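Brultwood Lata desk lamp, after one winter of use

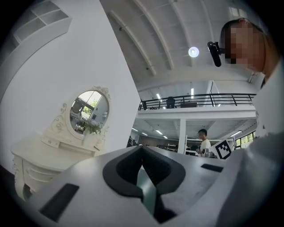
White plastic up close, with a white sleeve at the right.

I bought the Lata in June for my evening study, together with the small Morin clamp. My table is narrow, so a lamp with a big foot was not possible for me.

The clamp holds well on a board of 30 mm. Mounting took me 10 minutes, and the key is in the box. The arm stays where I put it, but the second joint became a little soft in the winter and I must tighten it every few weeks.

The light has 6 levels. For reading I use the third one, the highest is too strong for my eyes. It remembers the last level, which my old Bevura did not do.

What I like less is the cable. It is short and quite stiff, and it comes out on the wrong side for a left-handed person. Also the switch makes a loud click, and at 11 in the evening my family can hear it.

I would buy it again, but with an extension cable in the same order.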